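Gurnton Coat Swap Opens Its Doors Early This Year
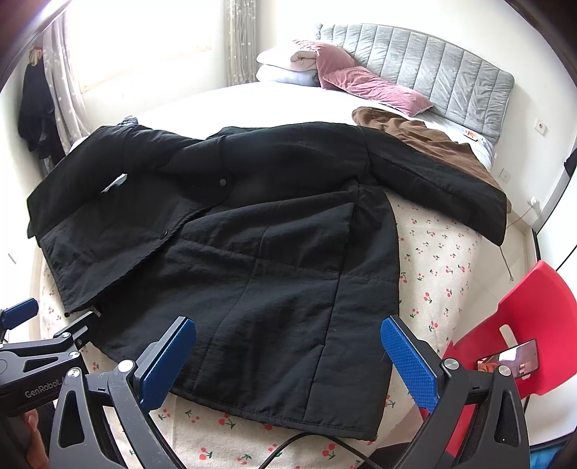
A quilted black coat with snap buttons, laid out on a bed in Gurnton.

It may be August, with the fans still going in every upstairs window on Calado Street, but Gisela Hamann would like you to think about your winter coat. She would like you to take it out of the back of the closet, spread it flat on a bed where you can get a proper look at it, and ask yourself whether you are really going to wear it again. And if the answer is no, she would be very glad to have it!

Hamann started the Gurnton Coat Swap out of her own front hall 4 years ago, after her sons outgrew their parkas in the same month and she couldn't find anyone to hand them on to. Last winter 86 families went home with something warm, and more than 600 coats, jackets and snowsuits passed through the old Sternik shoe store on their way to new owners. This year the swap will be taking coats in from the last week of the month, well ahead of the first chilly mornings, so that there is time to sort everything and sew on what needs sewing.

Padded coats are the ones people ask for most, and they are also the ones that tend to arrive squashed into grocery bags. Inês Barreto, who looks after the mending table, has a few gentle requests on that score. Go through the pockets first (she has returned house keys, a library card and one very old sandwich). Close the snaps and check that each one holds. Run your hand along the stitching between the panels, where the filling likes to escape, and pin a scrap of paper to any spot that needs attention.

"A loose snap is ten minutes' work for me," Barreto said. "I would so much rather get the coat with a loose snap than have somebody keep it home out of embarrassment."

Folding is best done with the coat face up, she added, sleeves brought in across the front and the hem turned up toward the collar, without squeezing all the air out. Coats should be clean, but there is no need to have them pressed.

Drop-off is at the side door of the Sternik building, across from Sarkent Hardware, every Thursday from 4 p.m. until the lights go off, which Hamann says is usually when she gets hungry. Each household may bring as many coats as it likes and take home up to two when the racks open in the fall. Children's sizes are especially welcome, and so are hangers.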